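Desk organization

Desk organization is the arrangement of the objects kept on and around a working surface, such as books, paper, writing tools and small supplies. The term covers both the layout of the surface itself and the holders, trays and drawers used to store things on it. It is studied as a small part of office design and is also a common subject of household advice writing.

History

Writing desks of the 1700s and 1800s often had the storage built in. Pigeonholes, small drawers and a sloped lid kept letters, ink and pens in fixed places, and the whole desk could be closed at the end of the day. As offices grew and clerks worked in large rooms, the closed desk gave way to the flat-topped kind. Supervisors could see over it, and papers could be passed from one desk to the next.

The flat desk left its owner with a bare surface and nowhere to put small items. Separate accessories filled the gap. Blotters, letter trays, pen stands and bookends were sold in matching sets, first in wood and brass and later in pressed steel and plastic. The Trindetti works in Irnville made sets of this type for schools and town offices, and its catalog at one point listed 19 kinds of tray.

Common methods

Most methods sort objects by how often they are used. Things needed every hour stay within reach of the seated person, things needed once a day go at the back or side, and the rest is moved to a shelf or drawer. Florian Ortner's handbook for school offices calls these the near, middle and far zones. Cremilda Guimarães uses the same three zones but measures them from the elbow instead of the front edge of the desk, so that they change with the height of the chair.

Books are either stood on end or laid flat. Standing books take less room and can be pulled out one at a time, but thick paperbacks tend to lean and bend at the spine without support. Flat storage suits large textbooks and anything that is open for much of the day.
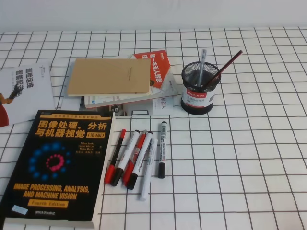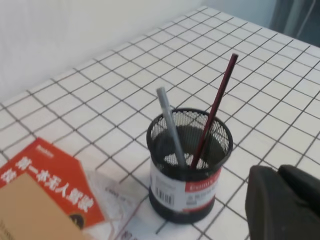 A textbook on image processing and machine vision, in its fourth edition, and a black mesh pen holder.

Pens, pencils and markers are usually kept upright in a cup or lying in a shallow drawer tray. Upright cups are quick to use but tend to fill with pens that no longer write. Fiber-tipped markers are often stored lying down, especially those with a tip at each end.

Paper is the hardest item to manage. A single in-tray works when it is emptied daily. Where it is not, a second tray for unfinished work is usually added, and this often becomes the fuller of the two.

Shared desks

In offices where several people use one desk, personal items are normally kept in a locker or a carrying box. Ruan Van der Merwe followed 22 shared desks at the Aranda insurance office from September to the end of winter. Desks with a marked place for each common item were cleared faster between shifts, but users at five of them had moved the marks within a month.

Criticism

Some writers doubt that a tidy desk has much effect on work. Soledad Arrieta has argued that piles of paper serve as reminders, and that people who file everything forget more of it. Emiliano Valcárcel, in a reply, accepted this for small piles but noted that few people in his own group of 18 office workers could name what lay at the bottom of theirs.

See also

Filing cabinet
Gelov desk
Office supplies
Stationery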